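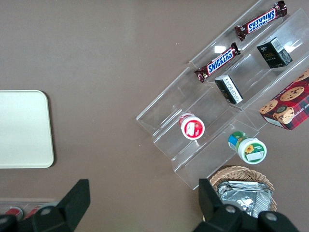 Teleoperated teaching is a way of getting a robot to learn a job by having a person drive it through the job first. Some people call it teaching by demonstration, and I use both names because I can never keep them apart. The older cousin is hand guiding, where you grab the arm itself and push it along the path while it records its joints.

For shop-counter jobs – picking snacks off a shelf and setting them on a tray – I much prefer remote control, mostly because my own hands stay out of the wrist camera's view!
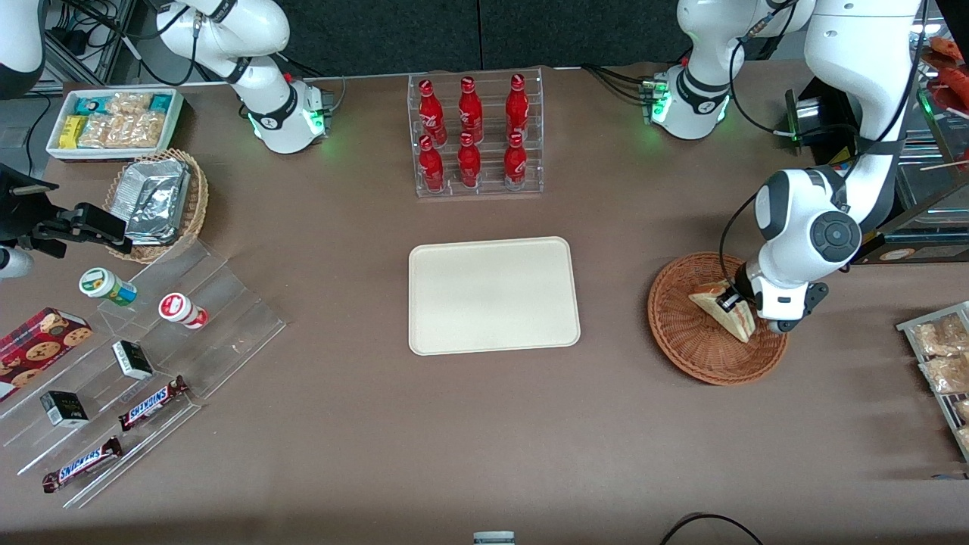 Sandwiches are my favorite lesson. Squeeze a little too hard and you've taught the arm to squash lunch, so you close the fingers slowly and let the recording run long. Candy bars forgive nearly everything, and foil packets slide around on each other like fish.

How many runs do you need? Birthe Hjaltadóttir, who taught me on the Sterkard setup, liked around 900 for a full counter, with the items moved between runs. I throw out any run where I hesitated (Oona Hämäläinen keeps hers, and we still argue over it).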